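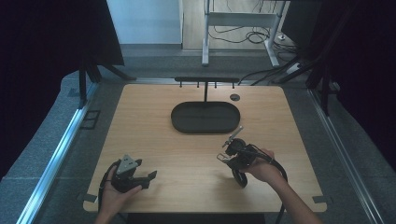

Two hand-held grippers over the practice table at the Cleltberg lab, with the oval tray between them.

Home | Features | Workshop | Letters | Back Issues

The Slip That Wouldn't Show Up

Ask Savita Saxena about her favorite bug and she lights up like somebody asked about her kids. It lasted 5 days, it ruined 600 recordings, and she will happily draw it for you on the back of a receipt.

Saxena runs the teaching-by-hand project at Cleltberg, a small robotics lab that shares a parking lot with a tile warehouse. Her team doesn't program chores line by line. People pick up a pair of grippers, one in each hand, and do the job themselves: lift this, turn that, hang it up over there. The motion gets saved, and later a two-armed robot called Brulluda learns from it. It's a wonderful thing to watch, and even better to try (I did, and I was terrible).

In July, Brulluda started missing. It would reach for the tray with total confidence and close its fingers on air, two inches to the left of the rim. Then it would carry that nothing across the table, very gently, and set it down.

"It was so polite about it," Saxena says. "No error, no alarm. As far as the robot knew, it was having a great day."

The first suspect was the arm. The team swapped a wrist motor, then swapped it back. They checked the joints and ran the self-test until everyone could hum along with the beeps. Everything passed. The second suspect was the software, which had been updated that same week, and a whole afternoon went into rolling back changes that had nothing to do with it.

What finally cracked the case was a stack of printouts. Saxena plotted the saved path of the left hand for every recording of one task, 900 of them, and laid the pages out on the floor in order. For the first 300 the lines sat on top of each other like strands of yarn. After that they leaned. The right hand's lines stayed put the whole way through.

So the robot had learned its lesson perfectly. The lesson was crooked.

The culprit was a screw. A mounting plate on the left gripper had worked loose by a hair, and each time the operator turned a wrist far enough, the cable tugged the plate a little off its angle. Too little to feel. The hand did the right thing, the tray moved the right way, and the recording said something else. I love this kind of failure. Every part of the system was working except the one that told the others where they were.

There was a safety side to it, too, and here Saxena gets more serious. Missing a tray is funny. But on the fourth day, Brulluda swung low on that same bad path and clipped the edge of the table hard enough to trip its force limit. The arm stopped dead, as it should. Someone had been leaning in a minute earlier to straighten the tray.

"The stop worked. I'm glad the stop worked," she says. "I don't want to be depending on it."

The fixes are charmingly low-tech. Thread locker on every screw. A clip that takes up the cable's pull before it gets to the plate. And before each session, both grippers get touched to a fixed point on the table, and if the numbers disagree with yesterday's, recording won't start. The check was borrowed from Đỗ, a machine shop down the road that has zeroed its cutting tools that way for years. A sister lab at Vustdale has picked it up as well – and found a loose plate of its own in the first week.

The 600 bad recordings are still on a drive. Saxena thinks some of them can be straightened out with math, and she has a student itching to try. Meanwhile Brulluda has gone back to school on fresh ones. The afternoon I visited, it picked up the tray on the first reach and I cheered out loud, by myself, in a room full of people typing.

Comments (3)

torquewrench_pat: Thread locker, yes! But please use the removable kind. Ask me how I know.

Mirelle K.: We had the same lean in our data and blamed the new guy for a month. Forwarding this to him with an apology.

oldlathe: Touch off before you cut. My first boss had it painted on the wall. Great piece.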